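**Stikoldale course packets – export dump**
Last touched Aug 16, 2024 (Cameron Pomare)

Reusable teaching modules, pulled out of the old Ondar course system before the license ran out. Plain text plus one metadata file per module. Not pretty.

## What's in it

- 3,194 module pages, all subjects
- 508 quizzes – questions only, no student answers
- `modules.csv` – title, subject, level, author initials, word count
- `links.csv` – every outside link, checked once in December, not since

2,804 of the pages have a subject tag. The rest say `none`. Nikau Lockyer was going to tag them by hand, got as far as chemistry.

## Loading

 python load.py --src packets/ --skip-empty

Leave `--skip-empty` on. Otherwise you get a lot of blank "Week 1" pages that instructors made and never filled in.

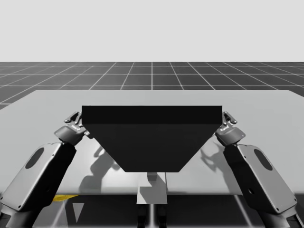

Encoding is UTF-8 now, but older pages came over with curly quotes mangled. Fixed most. If you see `â€™` somewhere thats an apostrophe, send me the page id.

## Known problems

- Word counts include the footer. Subtract it yourself for now
- Math in the stats modules got flattened to text, some of it unreadable
- Duplicates: instructors copied each others packets and changed the title. `dedupe.py` catches exact matches only
- Grodura import rejects any page over 2,000 words – split first

## Privacy

Names and emails stripped from the page bodies. Author initials kept, instructors agreed to that. Discussion boards were never exported and we dont have them, please stop asking – they're gone.

## License

Free for classroom use, keep the author initials. Anything else, ask Nikau first.

## TODO

- finish tags (biology next)
- re-run the link check
- better splitter for Grodura, current one cuts tables in half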